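Hattar cell

The Hattar cell is a single-arm handling cell at Stumley, used to pick up household goods and set them down again. It was built by Clarance and is run with a simulated copy, in which each change to the gripper settings is tried before it is loaded on the arm. The control program is called Cikance.

Setting up

The arm is bolted down and levelled first. The two-finger gripper is then fitted to the wrist, and its screws are tightened in two passes. With the fingers fully open, the operator records the zero position, closes them on a gauge block and enters the difference in Cikance. The same values are copied to the simulated cell. A full set-up has 17 steps, of which 13 are repeated after any change of fingers.

Upkeep

The finger rail is wiped down at the start of each shift and greased after every 2,172 cycles. Worn fingers are replaced in pairs. If a finger sticks, power is cut and the rail is cleaned before the drive is opened. Fault 123 marks a mismatch between the commanded and measured opening, most often cured by setting the zero position again.

Simulated checks

Test objects in the simulated cell include bottles, boxes and cups. Bottles with a trigger head are used for checking finger clearance, as their width changes with height.

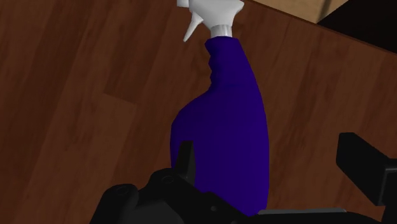
Stumley, November

Spray bottle between the open fingers of the gripper in the simulated cell. Clearance is read on both sides of the object before the close command is sent.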